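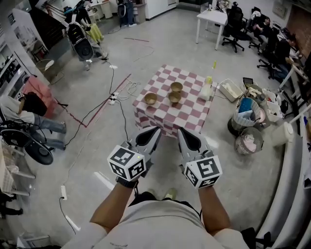
The pink check tablecloth thread (long, sorry, get a drink)

Lihua Jin
Jul 21, 2018

1/ So many of you asked about the pink-and-white checkered cloth after my last post that I'm giving it a thread of its own. It's on the work table right now with three of the little tan bowls on top, and I have a lot to say about both, and then quite a bit to say about the floor beside the table, so settle in.

2/ The cloth first. My aunt Suqin Jin bought the fabric in June, a whole end-of-roll piece, from the market hall at Pavau. She was supposed to be buying zippers. She came home with no zippers and enough pink check to cover the table, two cushions and very possibly the car.

3/ I wasn't sure about it at all! I like a plain table. But you put it down in a big room with a concrete floor and office chairs and long white desks, and suddenly there's one corner that looks like somebody might offer you a dumpling. I've come all the way around on it.

4/ Hemming, for the people who asked: a double fold, pressed well, and straight stitch all the way around. The checks are your ruler. Just follow a line of squares and you'll hardly need to measure (I measured anyway, and I was off, and the squares were right).

5/ Wash it on its own the first time. I say this as the owner of one pale pink pillowcase that used to be white.

6/ Now the bowls. I've had so many small bowls over the years and these are the ones I keep reaching for. Tan goes with everything, including, thank goodness, pink check. They're the right size for the bits and pieces that otherwise wander all over a table — buttons, clips, the one screw you were told not to lose.

7/ I like three out at a time. Four and I start putting things in the fourth that have no business there. Three, and every bowl has a job. Suqin uses hers for sunflower seeds, peanuts and shells, and she says that's a job too.

8/ Somebody always asks where they came from and I'm sorry to say it was the closing sale at Rankin, the kitchen shop by the bus station, so there are no more to be had. If you see small bowls with a bit of depth to them, anywhere, buy more than you think you want.

9/ The white plastic bottle with the yellow-green cap lives toward the right-hand edge. It used to live in the middle and I moved it every single time I wanted to spread something out, for months, before it occurred to me that it could just stay where I kept moving it.

10/ OK. The floor. Deep breath.

11/ If you've been following since the Fonden days you know that storage and I have a complicated history. Fonden was our old place, one room and a cupboard, and everything we owned was in that cupboard. You opened the door with one hand and held your other arm out like a goalkeeper.

12/ So when we had space I went the other way and put everything where I could see it. On the right side, beside the table, you've got a white plastic basket for white things (I didn't plan that, it just happened and now I'm strict about it), a gray wire-mesh basket with something blue in it, and the mesh waste bin with its pink bag.

13/ Yes, the pink bag matches the cloth. I would love to tell you I did that on purpose.

14/ I'm very fond of wire mesh for anything on the floor. You can see what's in it from standing height, the dust falls through and doesn't collect in the corners, and it's light enough to hook with a foot and drag closer when your arms are full.

15/ And then there's the heap. The white boxes and trays, stacked up, with all sorts piled on top. I have been going to sort that heap since June. Each tray made perfect sense when I put it there, and then I needed somewhere to set one thing down, and you know the rest because you have one too.

16/ Here's my plan, and I'm writing it where people can hold me to it. One tray a day. Everything comes out, goes into one of three piles (keep here, belongs elsewhere, goodbye), and the empty tray gets wiped before anything goes back in. No buying new boxes until every old one has been emptied. Suqin has asked me to repeat that last part, so: no buying new boxes.

17/ The cables are next after that. There are two black ones crossing the floor toward the table and a couple of white power strips over on the left, and I'd like it all running along one side in a neat line. My neighbor Enik swears by the flat rubber covers you walk over. Has anyone used them on concrete? Do they slide?

18/ Also on the list: the scraps of white tape on the floor. I've been told warm soapy water and an old plastic card, held nearly flat, and a lot of patience. I have the card.

19/ A few of you wanted to know if the cloth comes in green. Suqin says there was a green check on the next roll over and she's going back to Pavau for the zippers, so I think we all know what's going to happen. I'll post when she's home.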